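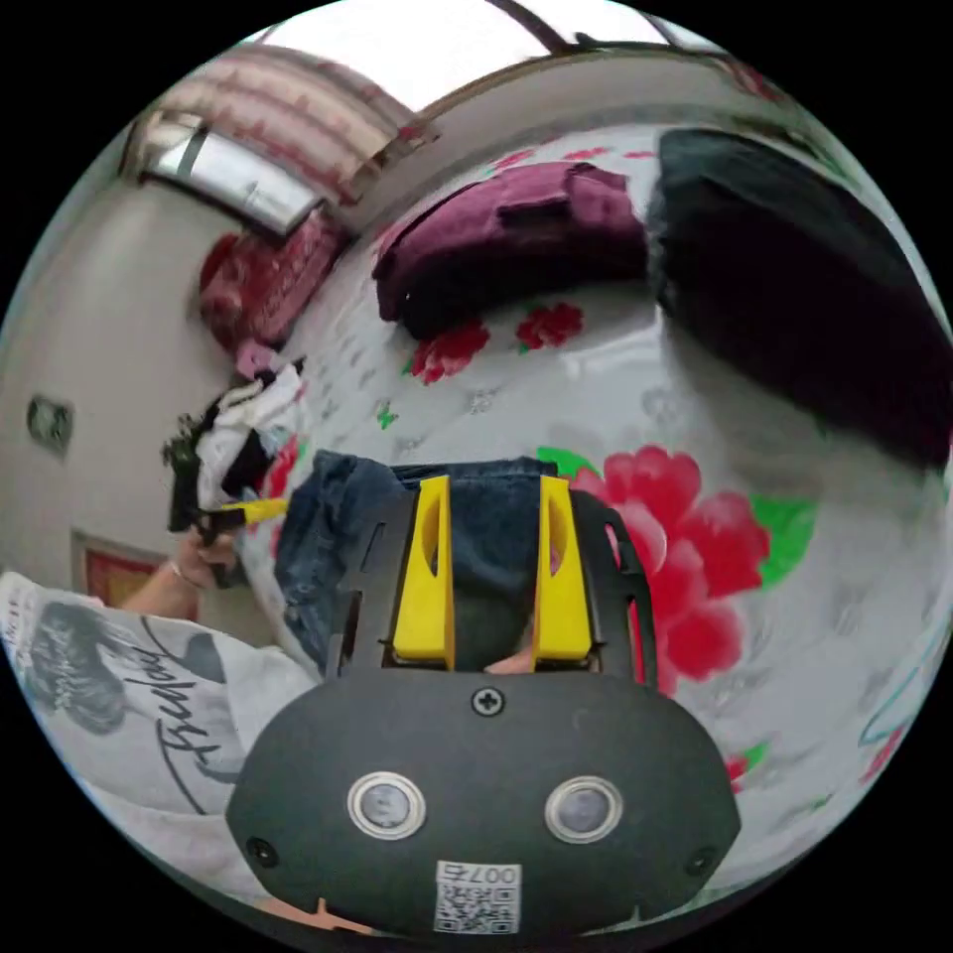
Stripped thread in a printed nylon housing – insert or helical coil?

Posted by Nivstead, Tuesday, September 17, 2019

I have a two-part housing in black nylon, closed with M3 machine screws that go straight into molded bosses. One boss has stripped. The screw turns without resistance and lifts out with a fingertip. The other bosses still hold, but the cover has to come off every few weeks to reach a connector, so I expect more of them to fail.

Details:

Boss outside diameter 7 mm, depth 9 mm, blind hole. Screw is M3 x 8, pan head, cross recess. Cover thickness is 2.5 mm, so there is 5.5 mm of engagement at most. I do not have a drawing from the supplier (Narkico) and they have not replied since March.

I would like a repair that survives repeated removal. I have a temperature-controlled soldering iron and a small drill press. I do not have a heat press. Would a brass heat-set insert work in nylon, or is a wire coil the better choice? I have also seen people fill the hole with epoxy and re-tap it.

Drovow

Just put a longer screw in. Or a drop of superglue in the hole, let it set, then drive the screw back. Worked on my vacuum cleaner.

Ketilsson

Heat-set insert. Wire coils are intended for metal, and in a 7 mm plastic boss the drill and tap sequence removes material without giving you much extra holding area.

Procedure I use for M3 in nylon:

Get an insert with opposed diagonal knurls and a groove in the middle. Length 4 to 5 mm. The common short ones at 3 mm are acceptable for covers that carry no load, but you have the depth, so use it.

Check the hole size on the insert maker's data sheet. For most M3 inserts it is close to 4.0 mm. With a 7 mm boss that leaves a 1.5 mm wall, which is the lower limit of what I would accept. Drill by hand or at the slowest speed of the press. Nylon melts onto the drill if you hurry, and the hole comes out undersized and tapered.

Dry the part first if it has been sitting in a humid room. Wet nylon bubbles around the insert when heated.

Set the iron well above what you would use for ABS. The right figure depends on the grade and the filler, so start low on a scrap piece and raise it until the insert sinks under light pressure. Use a tip made for inserts. A conical soldering tip jams in the thread and pulls the insert back out with it.

Stop when the insert is slightly proud of the surface, then press it flush with a flat piece of metal and hold until it has cooled. Leave space under it. The displaced plastic goes to the bottom of a blind hole, and if there is no room the screw will bottom out before it clamps.

Do not follow the advice about a longer screw. Your engagement is 5.5 mm out of 6.5 available, so the most you gain is one millimeter, and an M3 x 10 would reach the bottom of the hole. Cyanoacrylate does not bond reliably to nylon.

Nanna Hafstein

Agree with the insert. Two additions.

Torque. Most housings I get for repair were damaged by a cordless driver with the clutch set too high. I close M3 covers by hand, and on the bench we use a limit of 0.5 Nm for brass in plastic. Before that, turn the screw backward until it drops into the existing thread, then forward. This matters most for the bosses you have not repaired yet – each time the screw cuts a new path, the old thread is gone.

Epoxy and re-tap is a fair stopgap for a cover that is opened once a year. Roughen the hole with a needle file or it will come out as a plug.

If the boss wall splits during drilling, glue will not save it. Turn a short aluminum sleeve to fit over the outside and press it on before installing the insert.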